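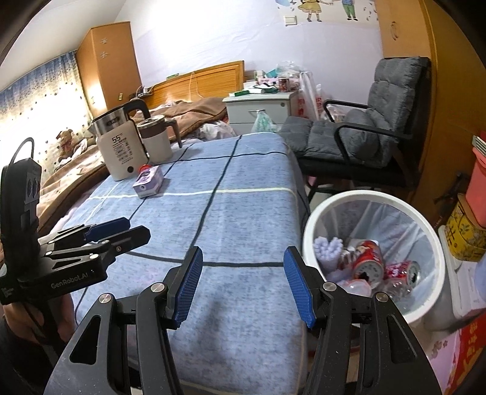
Talks > Housekeeping and Linen > Speaker notes

2023-06-06
By the linen team, Siline Serviced Apartments

7 min read

Specifying, washing and retiring linen in small rental properties

Slide 1. Title

Leave this up while people find seats. The talk covers flat linen only: sheets, pillowcases, duvet covers, tablecloths and napkins. Towels behave differently in the wash and have their own session. Questions at the end, except for definitions, which can be asked at any point.

Slide 2. Where the data comes from

The records are from Satura, our larger building. We started tagging individual pieces in January and have followed 200 of them. Each has a number sewn into the hem at the foot end. At every wash the number is logged along with the program used. Pieces are measured flat, after drying and before ironing, on the same board.

State the limits plainly. One building, one laundry room, one water supply. Hardness of the local water is moderate. Anyone with very hard water will see graying sooner than we do and should not use our retirement schedule without checking it.

Slide 3. Terms

Thread count: warp plus weft yarns per square inch. Plied yarns should be counted once. Some sellers count each ply, and the number doubles with no change to the fabric. Ask which method was used and get the answer in writing.

Fabric weight: grams per square meter. More useful than thread count when comparing two quotes, because it can be checked with a cutter and a scale.

Percale: plain weave, one over and one under. Crisp, a little stiff when new, creases easily.

Sateen: yarns float over several others before passing under. Smoother surface, drapes better, snags more.

Staple length: the length of the individual cotton fibers. Long staple gives fewer loose ends per yarn and so less pilling. It can't be judged in the shop by touch, since finishes hide it. Wash the sample several times before handling it.

Slide 4. Percale or sateen

Show the two swatches and pass them around. Both are white, both are cotton, similar weight.

In our records the sateen covers were withdrawn mainly for surface damage: pulled floats, fuzzing along the fold lines. The percale covers were withdrawn mainly for stains and for wear at the hem. The percale pieces that failed at the hem could often be re-hemmed. A pulled float in the middle of a duvet cover can't be repaired in a way that a guest won't notice.

We now buy percale for anything on a bed. Sateen remains on one set of pillowcases that was already in stock.

If asked about jersey: we tried it on fitted sheets. It recovers well around a mattress corner but holds lint from dark clothing, and drying time was longer.

Slide 5. Shrinkage

This slide takes the longest. Slow down.

Cotton fabric is under tension through weaving and finishing. Washing releases it. Most of the change takes place in the first few washes, and more along the length (warp) than across the width. A preshrunk finish reduces this but does not remove it.

The practical effect shows up on the fitted sheet. A sheet that fits exactly out of the packet will ride off the corners later. Measure mattress depth with the protector and any topper in place, then add the pocket allowance, then add the shrinkage allowance. Many buyers leave out the topper.

Duvet covers have the same problem in reverse. The filling does not shrink at the same rate as the cover, so a cover bought to exact size ends up too tight, and the duvet bunches at the foot. Order covers slightly over.

Ask the mill for the residual shrinkage figure and the test wash temperature together. A shrinkage figure taken from a cool wash says very little if the piece will be washed hot.

Slide 6. Wash temperature

White bed linen goes through at 60 °C. Colored table linen goes through cooler, according to label. We do not mix the two loads, whatever the occupancy.

Heat damage to cotton is small compared with damage from overdrying and from friction in an overfilled drum. An overfilled drum also rinses badly. Detergent left in the fabric feels stiff, and staff tend to correct the stiffness with softener, which coats the yarn and cuts absorbency. Check the fill level before changing any chemicals. The test is a flat hand between the dry load and the top of the drum.

Bleach: oxygen type only. Chlorine bleach reacts with some easy-care finishes and turns them yellow under the iron. If a batch yellows only where it has been pressed, look there first.

Slide 7. Drying and pressing

Take percale out while slightly damp. Press or fold right away. A load left in a warm drum sets its creases, and the extra pressing costs more labor than the drying saved.

Fold lines should be moved from time to time. Linen folded the same way at every wash wears along the same ridge. We switch between two folds every month. The shelf label shows which fold is in use.

Ironing direction follows the warp. Pulling across the bias while steaming will distort a square tablecloth, and it will not hang level again.

Slide 8. Table linen
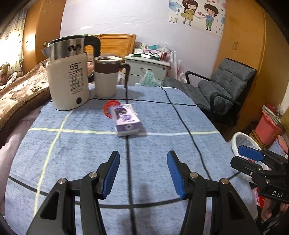 Tablecloths get fewer washes than sheets and harder stains. Oil, wine, candle wax, ballpoint. The stain has usually been there since the previous evening by the time the cloth reaches the laundry room, so pretreatment matters more than the main wash.

Order of work: scrape, blot, treat, wait, wash. No tumble drying until the stain is confirmed gone under daylight. Dryer heat fixes oil residues, and a second wash after that rarely shifts them.

Patterned cloths hide light staining, and for dining tables in rental units we prefer them to plain white. Yarn-dyed patterns, where the color is in the yarn before weaving, outlast surface prints. To tell them apart, turn the cloth over. A yarn-dyed pattern is equally strong on both faces. A surface print is paler on the back.

Drop: the amount hanging over the table edge. A short drop is safer where people eat, work and store things on the same table. A long drop gets caught under chair legs and pulled.

Polyester blends are acceptable here. They dry fast and need little pressing. They do hold oil, so the pretreatment step can't be skipped.

Slide 9. Stock levels

The usual rule is three sets per bed: one on, one in the wash, one on the shelf. This is adequate when the laundry is on site. With an outside laundry, add a fourth. Our Trondance property sends its linen out, and three sets left it short each time the collection moved by a day.

For that building, with 16 beds, the fourth set was treated as a single purchase from one dye lot. Whites from different lots do not match under warm lamps, and a mismatched pillowcase and sheet reads as dirty even when both are clean.

Store by size, with the label facing out. Rotate from the bottom. New linen should be washed before it joins the stack, partly for shrinkage and partly to get the finish out.

Slide 10. Retirement

The table on this slide gives reasons for withdrawal. Read the top line only: almost 70 percent of withdrawn pieces went out for stains or graying, with the fabric still sound. Tearing and seam failure were a minor share.

This changed our purchasing. We had been paying for stronger fabric when the limiting factor was appearance. The Frei sheets, which are the plainest percale we buy, stayed in service as long as the heavier ones.

Retired pieces are cut down. Duvet covers become pillow protectors or dust sheets. Sheets with sound centers become crib-size flats. Everything else goes to rags, with the sewn number removed so that it doesn't get logged again by mistake. That did happen, and the corrected records are the ones used here.

Slide 11. What to ask a supplier

Read the list aloud, it is small on screen.

Fabric weight after washing
Thread count and counting method
Residual shrinkage, warp and weft, with test temperature
Hem width and stitch type
Whether the lot can be matched on reorder, and for how long
Price for a sample set, washed at our end

If a supplier declines the last item, move on to the next quote.

Slide 12. Questions

Likely questions, with short replies.

Linen or cotton? Flax linen lasts well and dries quickly but takes more pressing labor. We use it for napkins only.

Colored sheets? Fading is uneven between pieces that are washed at different rates. Possible if the whole set is always washed together.

Line drying? Good for whites. Needs space and a dry day, and we have neither at Satura.

Enzyme detergents? Yes on cotton, at moderate temperature with enough time. Not on silk or wool.

Copies of the log sheet are by the door. The column headed F is the fold.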